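Hernico Clip-On Gripper Kit – my long-term notes

By Lacey Entwistle | January
14 comments | 37 shares

I've been running the Hernico kit on my bench arms for a good while now and people keep emailing me about it, so I've finally put everything on one page. Short version: I like it a lot, I'd buy it again, and the manual is dreadful.

You get the finger pair, the pads, a mounting bracket, a bag of screws (count them, mine was two short) and the controller lead. The kit is $300 on its own, or $250 if you order it with the Jetier controller, and that's the way I'd go if you don't already own one. Both prices are before shipping, which to my part of the world was a bit painful.

I do nearly all my testing at a kitchen sink. A tidy bench flatters every gripper I've ever tried – the sink has shiny metal, awkward edges, crockery and bad light, and I learn more there in an hour than in a week of picking up foam blocks. 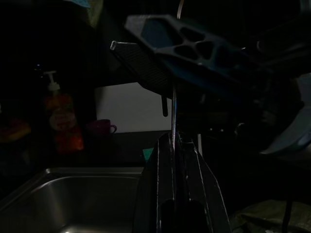 Wrist camera view beside the sink, with the dark textured grip pad on the finger.

The pads are the best bit. They've got a fine texture and a fair amount of give, so you don't need to crank the force up to hold on to a plate rim. I logged 1,216 grasps on the first pair before I swapped them, and they still had some life left. The second pair is at 1,977 and I'm now just being stubborn about it.

The wrist camera is the older Amato one. It's fine in daylight and pretty grainy once the lights go down, and I do wish the exposure settings stuck after a restart. If you work in the evenings like I do, budget for a lamp or a better camera.
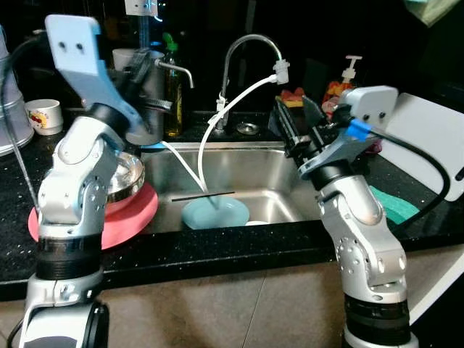 Running two arms at once is where the Jetier controller earns its money. Both sides stay in step, the colour-coded menus make sense after a day or so, and I haven't had it drop out on me yet. I tried the same routine on a Clitska controller I'd borrowed and the left arm always trailed a touch behind the right, enough to make handing over a bowl a nervous business!

Thin stuff is still hard. Plates lying flat are a pain with any parallel jaws, and chopsticks took me ages to get right (come in slow, close slower). Give your cables plenty of slack at the wrist too, I cooked a connector by leaving mine too tight.

Spare pads come in packs of four and ship separately. Order them with the kit or you'll pay postage twice, as I did.

We use cookies to remember your cart and preferences. Accept | Manage settings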